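Percy Tello keeps his cutting board out all day and won't hear a word about it. "If it lives in a cabinet, I order takeout," he told me over coffee, and I laughed, being exactly the same!

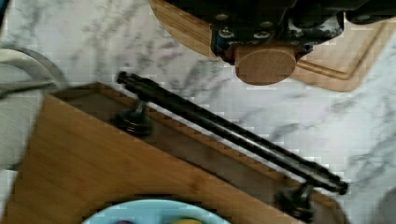 He's been in the Habte building since January, and the kitchen is the part he fusses over. The bamboo box with the black bar handle gets his vote for best buy ever (23 dollars, he bragged twice). "It hides my bread and my bad habits."

I asked if a counter can hold too much. He shrugged. "My friend Ayana Derese says so. But I use the toaster and the toaster oven, so they both stay."
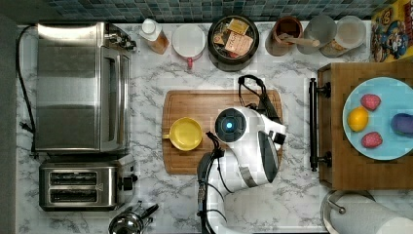
Toasters on the left, jars and crock along the blue-green tile.

We got stuck on the board for a while, mostly the groove that follows its edge.

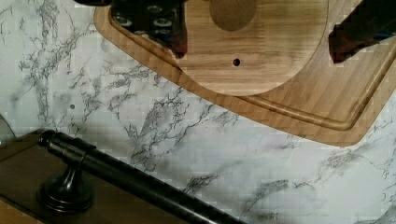
217 words

"Tomatoes," Percy said, when I asked what it's for. "You cut one on a flat board and it's down your sleeve." He oils the wood when he remembers to, then wipes the marble pattern down with a damp cloth. 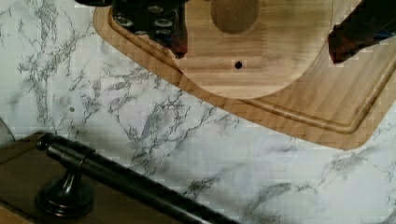

And the round piece of wood? Cheese, usually, or a hot pan when he's in a hurry. "Ayana wants it for her place," he said. "She can keep asking."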